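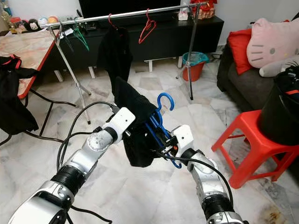
El agua dura no estropea la ropa en un lavado. Lo hace en cincuenta, y cuando el usuario se da cuenta suele culpar al detergente. Así lo resume la responsable técnica del laboratorio textil de Bermúdez, donde desde hace seis años se ensayan tejidos domésticos con agua de distinta procedencia. La conversación tuvo lugar en la sala de ensayos, entre dos ciclos de centrifugado.

El último estudio compara la red de Millton, con agua blanda, y la de Dodville, con una dureza muy superior. Se utilizaron 461 probetas de algodón, poliéster y mezcla, y se completaron 2.335 ciclos a temperatura controlada. «Lo que medimos es la ceniza residual, la pérdida de resistencia a la tracción y el cambio de color. El tacto lo evalúa un panel, pero no lo publico en la misma tabla», explica.

El resultado más claro apareció en las prendas oscuras. El carbonato cálcico se deposita entre las fibras y dispersa la luz, de modo que el negro se percibe gris antes de que haya perdido tinte. «Si se trata la probeta con un ácido débil, recupera parte del tono. Eso indica que el colorante seguía allí. En el algodón teñido con reactivos la recuperación es bastante buena; en los azufres, menos».

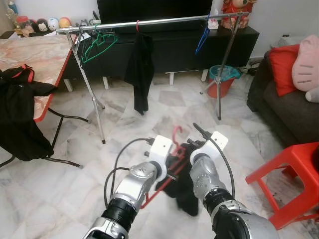
¿Sirve el vinagre como sustituto del suavizante?

Disuelve parte del depósito mineral si se añade en el último aclarado, pero no lubrica la fibra como lo hace un tensioactivo catiónico. La técnica desaconseja además el uso continuado en máquinas con juntas antiguas y prefiere el ácido cítrico, que se dosifica mejor.

Sobre el secado es más tajante. Una prenda centrifugada a pocas vueltas retiene más agua, y con ella más sales disueltas, que quedan en el tejido al evaporarse. Recomienda tender con separación suficiente y evitar el sol directo en los colores intensos. «En agosto, en Dodville, una camiseta negra tendida a mediodía acumula dos problemas distintos y luego es difícil separar cuál pesa más».

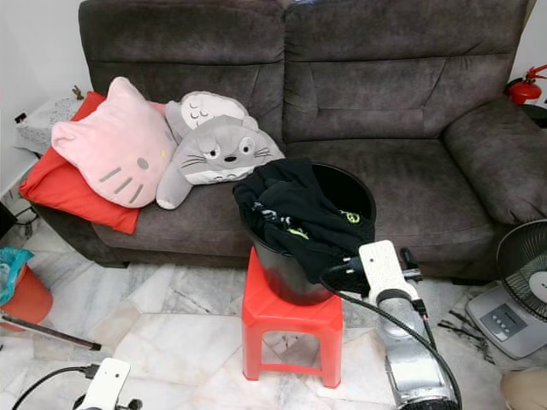 La tapicería sigue otra lógica, dado que casi nunca se lava por inmersión. Al limpiar una funda fija con agua dura y paño, la humedad migra hacia el borde de la zona tratada y deja un cerco. El laboratorio ha probado la inyección-extracción con agua desmineralizada en muestras de 200 gramos por metro cuadrado y el cerco desaparece en la mayoría de los casos. «Hay que trabajar de costura a costura. Si se limpia solo la mancha, se dibuja otra».

Los rellenos de fibra hueca le preocupan más que las fundas. Tardan en secar por dentro y el olor a humedad aparece cuando la superficie ya parece lista. Pide pesar la pieza antes de lavarla y darla por seca al recuperar ese peso.

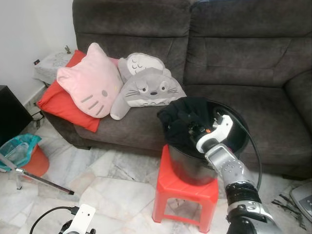 Lo que queda por ensayar

La siguiente fase incorporará agua de Piswood, con dureza intermedia y un contenido de hierro que amarillea el blanco. El protocolo está cerrado y falta calibrar el espectrofotómetro. «Hasta que no tenga la línea base, no adelanto cifras», dice, y vuelve a la centrifugadora.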